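The bell at the Kekley bus depot rings at 5:40 in the morning, and by then Hammad Afridi has already swept the bay and put the first repairs of the day in order on the bench. His shop is a single room under the depot stairs. It has one window, two stitching machines and a counter worn down in the middle where people lean.

Afridi repairs shoes. He learned the trade at 16 from an uncle, left it for nine years to drive a delivery truck, and came back when the uncle retired. In May he repaired 247 pairs, his best month since he took over. Most were work boots and women's heels. A few were sandals with a torn strap, the kind of job he used to turn away.

"People kept asking," he said. "I got tired of saying no to a ten-minute job."

Kekley once had 12 shoe repair shops. Now it has two, Afridi's and a place on the north side called Bitar, which also cuts keys. For years it looked as if the number would keep dropping. Cheap shoes got cheaper, and soles were molded in one piece so there was nothing for a cobbler to take off and replace. A man who spent $30 on a pair of shoes did not want to spend $25 on heels.

Then business picked up. Bitar hired a second repairer last winter. Afridi has a waiting list of eight days for full resoles, and he has stopped taking orders by phone.

## What changed

Part of the answer is a shoe company. Flillura, which makes boots and plain leather shoes in a former feed warehouse at the edge of town, began selling every pair with a card listing repair shops in three counties. Karim Yammine runs production there. He said the company was getting shoes back from customers that needed only a heel or a row of stitching.

"They'd mail us a boot that was fine," Yammine said. "The postage cost as much as the work."

Flillura makes 3,000 pairs a year, a small number for a shoe company. Its welted boots have a strip of leather stitched between the upper and the sole, and the sole can be cut away and replaced several times. The cheapest pair costs $162. Yammine knows that is more than many people in Kekley will pay, and he does not argue with them about it.

"If you need shoes on Friday and you have forty dollars, you buy forty-dollar shoes," he said. "I did that for years."

The company's card brings Afridi four or five customers a week. The rest come by word of mouth, or because they get off the bus and see the sign.

## On the bench

A resole takes Afridi most of two hours, spread over two days. He pulls the heel first, then cuts the stitching and peels the old sole back from the toe. Under it is a layer of cork that has taken the shape of the owner's foot. If the cork is sound he leaves it alone. If it has crumbled he scrapes it out and lays down new. The new sole goes on with cement, sits overnight, and is stitched and trimmed in the morning.

The stitching machine is a Prirkinar, older than he is, bought by his uncle from a shop that was closing. It breaks a needle most weeks. Parts come from a man two states away who buys up dead machines and takes them apart. Afridi keeps a coffee can of spare bobbins and springs under the counter and does not lend from it.

Some shoes he will not take. Cracked uppers are the main reason — a new sole on split leather is money wasted — and he tells the customer so at the counter. Foam soles that have started to crumble are another. He can glue them, but the foam on either side of the glue keeps breaking down.

Yammine has asked him twice to come and work at the warehouse, where there is heat and a newer machine. Afridi said he thought about it the first time. The bus riders decided it for him. Half of his customers have no car, and the warehouse is three miles past the last stop.

## Making them last

Both men were asked what people should do at home, and their answers were nearly the same.

- **Give leather a day off.** A shoe worn all day takes in sweat, and it needs a day to dry before it is worn again. Two pairs worn in turn will outlast two pairs worn one after the other.
- **Keep them off heat.** Wet boots next to a radiator will crack. Stuff them with newspaper and change the paper once.
- **Store them where air can get to them.** An open rack does better than a closed box or a pile in the closet. Slides and sandals can go on it too.

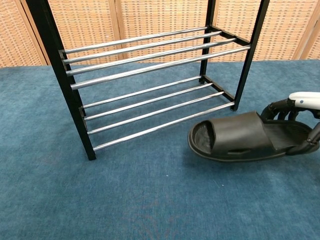
- **Brush before you polish.** Grit left in the creases works like sandpaper every time the foot bends.
- **Bring them in early.** A heel cap costs $9 at Afridi's counter. Once the wear reaches the heel block, the price goes to $28.

Yammine would add shoe trees for anyone who owns welted shoes. Afridi sells them but does not push them. Newspaper does most of the same job, he said, and the depot has plenty of it.

He closes at four, after the afternoon buses have gone out. Repairs not picked up in 90 days go on a shelf by the door with a price tag. On 07/07/2018 there were two pairs of loafers on it and a single brown boot, which he was keeping in case the owner came back with the other one.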